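Dec 23, 2025
Bench notes, desktop teardown, unit 2 (Rasell lot)
O. Sutter

Goal is to get the board out whole and keep the power supply for the spares shelf. Case laid open on the bench. Rasell wants the boards bagged singly, so no stacking like we did with the Reisinger lot in August.

Cable routing first. The yellow cable loops down beside the supply, and the thin multicolored wires drop between the supply and the drive cage. Leave both alone until the board connectors are free. Pulling the supply early drags the bundle across the board.
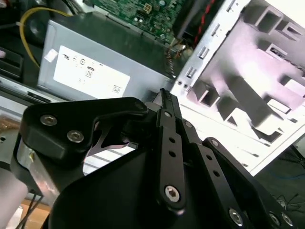 Power supply in the case, label side showing, drive cage to the right.

Supply rating still to be copied onto the sheet. Do it from the label itself, not from the Pistik list, which has two entries swapped.

Board is a Dell, green, with long black memory slots. Heatsink is off, CPU still in the socket under its retention frame. Old paste on the lid has gone a dull whitish gray. Clean it before opening the lever, or it ends up on the contacts. Alcohol wipes are in the Sternano box, pack of 100, 50 left at last count.

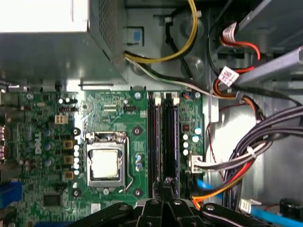
Dell board with CPU in socket, old paste not yet cleaned off.

Order from here:
Wipe the CPU lid.
Free the four-pin power connector area and check the header near the top left for bent pins.
Tie back the red and orange wires by the drive bay.
Board screws into the tray, then lift.

Open: does Rasell want the CPU left in or bagged on its own? Ottilie to ask.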